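Tuesday, May 5, 2020
Handheld grippers, round table: right side losing marker pose

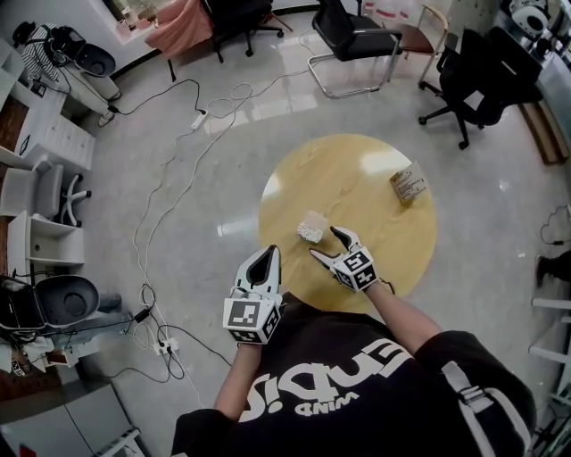
Episode 341 failed the replay check and I stopped collection to look at it. The right gripper pose jumps sideways by the width of a finger, stays there for 2 s, then snaps back. Left is clean for the whole take. Same fault in 338 and 340, less obvious.

Checked so far:
Swapped the marker cubes left to right. Fault stayed on the right, so the print is OK.
Exposure at 800 was washing out the white squares when the cube tilted toward the ceiling lights. Dropped to 455. Fewer dropouts, jump still present.
Re-seated the right cube. It rocked by hand. One of the two screws in the Stellik bracket had backed out and the hole is stripped. Probable cause.

Kadir Ağca ran the foam block pick with the cube taped down and got no jumps in around 20 tries. Tape is not a fix. It creeps.

What bothers me more is that Arby accepted the bad takes. The filter only rejects missing poses, and a wrong pose with both cubes detected goes straight through. If 338 had reached the arm we would have driven the fingers into the table.

To do: new bracket with a threaded insert, velocity limit in the filter, rerun everything after 330. No replay on hardware until the limit is in.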